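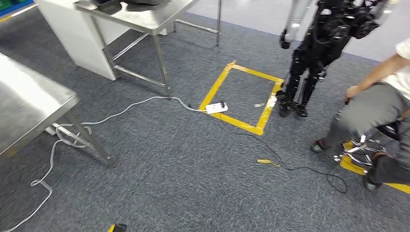

How Does a Robot Keep Its Balance?

Stand on one foot and close your eyes. Can you feel your ankle making tiny moves? Your brain is telling your muscles what to do so you don't fall over. A robot with two legs has to do the same job, and it does it with software.

Software is a list of instructions for a computer. The part that keeps a robot standing is called the balance controller. It does the same steps over and over:

Sense. A sensor in the body tells the computer which way the robot is leaning.

Decide. The computer works out how far each joint should turn.

Move. Motors in the legs turn the joints.

Then it starts again. In the robot software made by Grelix, this loop runs 700 times every second. You can't blink that fast!

Pavithra Venkataraman writes balance software at Grelix. Her first version had a mistake in it. A minus sign was missing, so when the robot leaned forward, the computer told it to lean forward even more. She tried it on a pretend robot on a computer screen first, so the only thing that fell was a drawing.

Words to know

Joint: a place where two parts of a body meet and bend, like your knee.

Sensor: a part that measures something, such as tilt or heat.

Bug: a mistake in software.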